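# Wrist camera picture is smeared when the arm moves, gripper itself is sharp. Exposure or mount?

**Otakar Krajčí**

Hello all. I am comparing two small parallel grippers on the same arm, one from Pichler and one from Truvberg. Both have a little color camera at the wrist. My task is simple: pick up a translucent red block, turn it, put it down. I repeat this with each gripper and I look later at the recordings to see where the fingertips were at the moment of closing.

With the Pichler the recordings are good enough. With the Truvberg the fingers look sharp, but everything behind them is smeared as soon as the wrist turns, and the block is sometimes drawn double. When the arm stands still I see no problem at all.

What I tried until now:

- cleaned the lens
- tightened the two screws of the camera bracket
- changed the USB cable for a shorter one
- lowered the wrist speed by 40 percent, which helped a little but makes the comparison unfair

The exposure is on automatic. I have not changed the lamps, and the Pichler was tested in the afternoon near the window, so maybe the light was not the same. I have 18 recordings with each gripper and I do not want to throw them away if I can avoid it. Is it the camera, or did I mount something wrong?

**Alois Kofler**

Your mount is most probably fine. If the bracket were loose, the camera would shake against the gripper, and then the fingers would also be smeared. Yours are sharp, so camera and fingers move together as they should. What you have is a shutter which stays open too long while the whole wrist turns.

I would do it in this order:

1. Put exposure on manual. Start at 5 milliseconds and look at a recording with the wrist in motion, at your normal speed.
2. The picture will become dark. Add light first, and raise the gain only after this, because gain brings noise and a translucent part already has weak edges.
3. Set the white balance manually also, or the red will drift from one run to another.
4. Write down the values and use exactly the same for both grippers.

The double outline of the block can have a second reason. If the block is held a little loosely, it moves in the fingers when the wrist turns, and then it is blurred in a different way than the background. Try the same motion with an opaque block of the same size and compare.

About the old recordings: for finger position you can keep them. For the block edges I would not trust them, and I would repeat at least the Truvberg part under fixed light.

**flillidov_user**

had same thing, bought another camera, fixed. the stock ones are all junk

**Otakar Krajčí**

Thank you, Alois. I did not think about the fingers as a test for the bracket, it is very logical. I found that automatic exposure was on for both grippers, so the window light helped the Pichler and I gave it a better mark than it deserved. I will repeat both with fixed values and a lamp from Catstead which I have at home. For completeness I add one picture from the wrist camera.
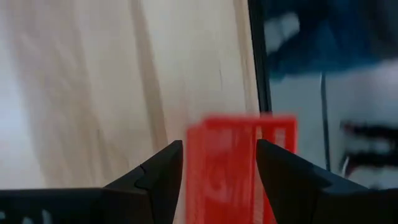 Alois Kofler replied that he would still try the 5 milliseconds before buying anything, and asked Otakar to post the gain value together with the new results, so that others with the same gripper have a starting point.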